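Salad dressing without a recipe

You need a jar with a lid, oil, something sour, salt, pepper. Five minutes, less once you've done it twice. 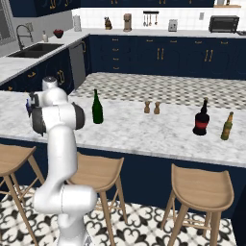 I stopped buying bottled dressing last November. Mostly money. Also the fridge door was full of half-used ones. Niamh Conneely at work asked how I do mine so I typed this up on a lunch break, sorry for the state of it.

The basic ratio

Three parts oil to one part vinegar. If you like it sharp, go 2 to 1. I go 2 to 1. Measure with the same spoon for both and it doesn't matter what size the spoon is.

For two people:
4 tablespoons oil
2 tablespoons vinegar or lemon juice
1 teaspoon mustard
small pinch of salt
pepper, a few turns

Steps

1. Vinegar in the jar first. Then the salt. Swirl until the salt is gone. Salt doesn't dissolve in oil so don't skip ahead.

2. Mustard in. Any kind except the neon yellow hot dog stuff – well, even that works, it just tastes like a hot dog.

3. Oil. Lid on tight. Check the lid again.

4. Shake hard for 20 seconds. Should go cloudy and a bit thick. If it's still in two layers, more mustard, shake agian.

5. Taste it on a leaf, not off a spoon. Off a spoon it's always too strong and you end up watering it down for nothing.

Fixing it

Too sour – more oil, or half a teaspoon of honey.
Too oily – a squeeze of lemon.
Flat – salt. Nearly always salt.
Too salty – make a second batch with none in it and mix the two. Annoying but works.

Which oil

Olive for most things. Plain sunflower if there's a lot going on in the bowl already, blue cheese or whatever. Sesame is strong, a few drops on top of a plain oil, never the whole amount. Keep it away from the stove, heat makes it go off faster. Mine lived next to the burner for a year and tasted like crayons.

Add-ins

Shallot, chopped tiny, left in the vinegar for ten minutes before the oil goes in. Takes the bite off.
Dried oregano, rub it between your fingers first.
A spoon of plain yogurt for a creamy one. Eat that the same day.
Garlic – grate it, half a clove is plenty, and only if you're using it tonight. Don't keep raw garlic sitting in oil.

Keeping it

Plain version does a week in the fridge. Olive oil goes solid in there, thats normal, leave the jar out for 15 minutes and shake. I make a double batch Wednesday and it does lunches to the weekend.

Dress the leaves right before eating and dry them properly first. Wet lettuce, the dressing just slides off into the bottom of the bowl.

Next one will be croutons, when I get a minute.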